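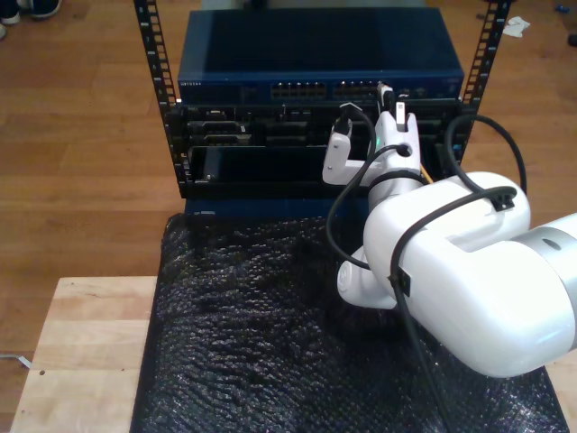 Support > Shared Cells > Rack Handling > Resolved

Arm stops short of switch port, cable standard says it shouldn't

Opened by: Babita Sengar
Owner: Emerson Honorato
Priority: Normal (raised from Low, lowered from High, see below)
Status: Closed with actions

Babita Sengar, 9:10 am
The patching routine on the rack job faults out on the approach to the switch. The arm comes in from the right, gets most of the way to the port and throws a joint torque warning on the wrist. I clear it, it tries again, it throws it again. Three for three this morning. Same program ran clean in January. I have read the Drultar handbook section on approach faults, which advises me to "review the approach." I have reviewed it. It approaches.

Emerson Honorato, 9:35 am
Has anything on the arm been touched since January? Payload setting, tool frame, cabling?

Babita Sengar, 9:42 am
Payload and tool frame match the sheet. Cabling was redone when the gripper lead was replaced. It follows rule 12 to the letter. Slack at every joint, clips at the marked points, connector facing away from the work.

Emerson Honorato, 10:05 am
Rule 12 of which revision? There are two in the shared folder and they are both called FINAL.

Babita Sengar, 10:11 am
The one called FINAL that opens.

Emerson Honorato, 10:50 am
OK. The one that opens asks for 400 mm of free loop at the wrist. The one that doesn't open (I got it open) asks for a loop "sufficient for full rotation without contact." Somebody turned a sensible sentence into a number and the number is for the bigger arm at Barnden. On ours, that much loop can catch on a rack rail when the wrist turns.

Please do the following before running again:
1. Stop the program and put the arm in hold. Pausing from the tablet does not count as hold.
2. Jog the wrist through its whole range by hand control at low speed, well back from the rack, and watch the loop.
3. Shorten the loop until it clears, then check it still isn't pulling at either end of the range.
4. Repeat step 2 at the rack.

Barry Rowbotham, 11:20 am
Chiming in as the person whose initials are on rule 12. The number was meant as a maximum. I see now that the word "maximum" lives in a comment bubble that doesn't print. Raising this to High on grounds of personal embarrassment.

Gudrun Engelhardt, 11:31 am
Embarrassment is not a priority criterion, Barry. Back to Normal.

While I'm here, a few housekeeping points from my walk past the cell. Loose cable on the floor has been in the good practice sheet since the first edition, and it has been on the floor for longer than that. Bubble wrap under the equipment is fine for protecting the finish, but rule 7 wants a work surface that doesn't shift, and wrap shifts. And people standing by the table while the arm is live need to be behind the line. There is no line. Emerson, can there be a line?
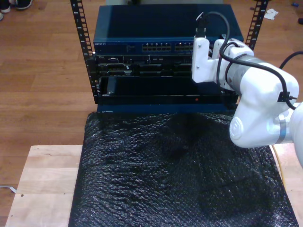 Emerson Honorato, 11:48 am
There can be a line. I have tape. On the wrap, I'd like to keep something soft under there, as the rack feet mark the wood and then I get a different ticket from a different department. Would a fixed rubber mat satisfy rule 7?

Gudrun Engelhardt, 11:55 am
A fixed mat satisfies rule 7. A mat that someone describes as "basically fixed" does not.

Babita Sengar, 1:40 pm
Steps done. The loop was touching the right rail on the last part of the wrist turn. Took it in to a bit over half of what it was and it clears. Ran the full routine 40 times over lunch with no warnings. I ate a sandwich behind where the line is going to be.

Marisol Ospina, 2:15 pm
Can I ask that we don't close this with only "loop shortened"? We had the same fault at Clukach last year and closed it exactly that way, and the next person to swap a lead went back to the handbook and put the slack right back in. The arm was following its program and Babita was following the rule. The rule is the thing that's broken.

Barry Rowbotham, 2:22 pm
Ouch, but yes. New wording for rule 12, comments welcome:

"Leave enough loop at the wrist for full rotation without pull and without contact with the arm, the tool or the work. Check by jogging through the whole range, first in clear space and then at the work position. Repeat after any change to cabling, tool or work position."

No number. If the Sperling auditors want a number they can have a test record with a signature on it.

Gudrun Engelhardt, 2:40 pm
Approved. Please delete the other FINAL.

Barry Rowbotham, 2:44 pm
Which one?

Emerson Honorato, 3:30 pm
Both archived, new one is just called "Cable rules" with a revision letter. Closing with these actions:
- Rule 12 rewritten (Barry, done)
- Jog test added to the lead replacement checklist (me, done)
- Floor cables into a covered run (me, open)
- Fixed mat ordered (Babita, open)
- Tape line (me, open — I have located one roll of tape and it is clear)

Related tickets
Gripper lead replacement, parts request
Hold versus pause: which one did you press
Barnden cell: payload sheet out of date
Request for tape, any visible color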